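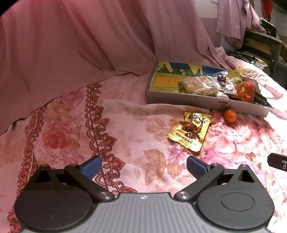

Block Printed Greeting Cards - Final Report, Craft and Paper course, 26 August 2021

Goal was a set of folded cards from one hand-cut block. Plan said 120 cards, we finished 100. Ran out of the Bemar cream stock and the second pack was a different shade, so stopped there.

Block: soft rubber, one leaf shape, cut in July. First one too shallow, filled up with ink after 9 prints. Second one cut deeper and held up fine to the end.

Ink: tried Garg water based and Pronumach oil based. Garg dries fast, maybe too fast, had to re-roll every couple of cards. Pronumach gave the darker print but needed two days on the line and still smudged when we folded. Used Garg for the final set.

Folding: score first, then fold. We didnt score the early ones and the crease cracked. Bone folder works, back of a butter knife works almost as well.

Sale: Grustmont summer market, one table, one afternoon. Took in 297 dollars before the table fee. Sets tied with string went first. Singles were slow untill we put them in a basket at the front.

Would change: buy all the paper at once. Cut two blocks. Envelopes ordered earlier, they came the night before.

Related reports
Marbled Paper With Shaving Cream
Simple Stitched Notebooks
Potato Stamps on Cotton Bags
Pressed Flower Bookmarks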